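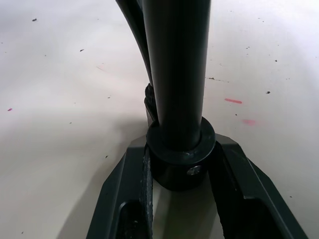
Prudel Completes Purchase of Jarkivier's Building Controls Group

Prudel, a mechanical and electrical engineering firm, has completed its purchase of the building controls group of Jarkivier. The sale closed on 2 December 2019 and covers the group's service contracts, its test equipment and its drawing archive. Jarkivier keeps its structural and civil practices, which continue under the present name. Terms were not disclosed.

The controls group designs and commissions control systems for heating, cooling and ventilation plants, mostly in hospitals, schools and laboratory buildings. It has 294 active service contracts. All of them transfer to Prudel on their existing terms, and clients do not need to sign new agreements. Purchase orders issued to Jarkivier before closing will be honored. New orders should be made out to Prudel, Controls Division.
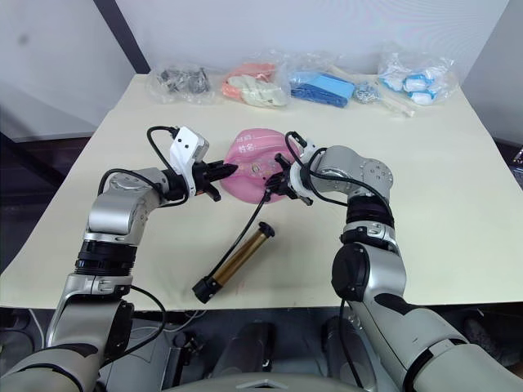
The two firms first worked together on the Laryea medical office project, where Prudel was mechanical engineer of record and the Jarkivier group wrote the control sequences. That job included 3770 monitored points on a single network, with separate air handling for the imaging suite. Talks on a sale began in May, after the second phase was turned over to the owner.

Staff from the group will stay in their current office until the lease ends and will then move to Prudel's building, where a floor is being refitted. The new space includes some 4000 square feet for panel assembly and bench testing. Panels now built by outside shops will be brought in-house in stages, starting with variable air volume and pump control panels. Larger motor control centers will still be purchased.

Project files will be moved to Triremov, the document system Prudel uses for submittals and record drawings. Read-only access to the old Jarkivier file server will remain in place during the move. Clients with open submittals will receive new login details by email. File numbers will keep their original prefix, so references in closeout manuals remain valid.

Emergency service numbers are unchanged. Invoices for work done before closing will come from Jarkivier, and invoices for later work will come from Prudel. Where a job spans the closing date, the client will receive 2 invoices for that billing period. Updated insurance certificates and tax forms are available on request from the Prudel contracts office.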